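Can a Robot Do the Boring Jobs Yet?
Final project report, Stenthorpe workshop group

Our group started this project in March with a pretty big question: are machines ready to take over the small, dull chores that people do all day in a shop or at home? We all had opinions going in. Half of us thought the answer was obviously yes, because there are videos of robots folding shirts all over the internet. The other half had tried to program one.

We picked 4 chores to study: putting a part into a tray, taking it back out, sorting screws by size, and wiping down a bench. None of these takes a person more than a few seconds to learn. We named our control program Levach, and we kept a log of every attempt so we would have something better than our own memories to argue over.

The tray work turned out to be our favorite by far. Reaching into a narrow space sounds simple until you have to tell an arm how to do it. The finger has to come in at the right angle, stay clear of the rim, and stop before it pushes too hard. A person does all that by feel, without looking half the time! We ended up moving the arm by hand to teach it most of the positions, then fixing the last little bit on the pendant. 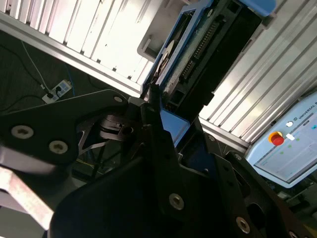 The first week of this was slow. If the tray shifted even slightly between tries, the taught positions were wrong and we had to start over. Once we clamped it down, things got a lot better, and out of 100 attempts at placing the part we had only 9 failures. That felt amazing. Then we took the clamp off to see how much it mattered, and the results fell apart so badly that we stopped counting - it mattered a lot.

Sorting screws went okay as long as they were spread out. In a pile, the arm mostly pushed them around. Wiping was the surprise of the project, since we expected it to be the easy one. The arm could follow the same path forever, but it had no idea if the bench was clean, so it would happily wipe around a sticky spot and call the job done.

So, are they ready? For a shop floor where every part sits in the same place, we say yes, and we would trust our setup with a long shift after roughly 1000 more practice runs. For a kitchen, we say not yet. Our next step is adding force sensing to the Levach program, and we already have a list of trays we want to try it on.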